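Rikton Quarterly
Materials and Craft

How a Coil Holds
2019-06-14

Coiled basketry has a simple mechanical principle. A bundle of fiber, called the foundation, is bent into a spiral, and each new turn is stitched to the turn before it. The foundation carries the compression and the stitching carries the tension. When a coiled basket fails, the stitching usually goes first, at the points where the binding strand crosses the outer face and is rubbed by whatever it is set against.

The workshop at Bekano has kept records of its output for several seasons. Its standard bread basket takes 1719 stitches, and the deep version takes 2333. Both use a grass foundation with a split palm binder. The binder is soaked before use and worked damp, and it shrinks onto the foundation as it dries. Binder soaked too long swells, then leaves gaps between turns when the moisture is gone.

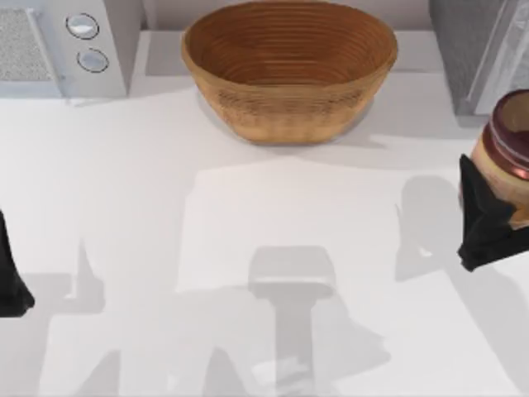 Stitch spacing has the largest effect on stiffness. The Konduler pattern places 9 stitches to the inch on the base and fewer on the wall, where the diameter is greater and the load is lower. Oval forms need closer spacing at the two ends, where the foundation bends through a tighter radius and tends to kink. The interior shows the work more plainly than the exterior: concentric rings like those in the golden-tan basket on the white countertop let a buyer follow the line of each turn and check for wandering. A thicker rim, also present there, stiffens the opening against sideways pressure.

Load tests at Raju used sandbags stacked in 100 increments until the wall deformed. Round baskets spread outward evenly. Ovals flattened along the long sides first and recovered part of their shape overnight. Baskets stored in heated rooms over January did worse than those kept in an unheated shed, with cracked binder near the rim.

Repair is possible if the foundation is intact. The broken binder is cut back three stitches on each side, and a damp replacement strand is run under the old work before the first new stitch is pulled tight. Glue stiffens the joint and moves the stress to the next stitch along. Bekano charges for repairs by the turn.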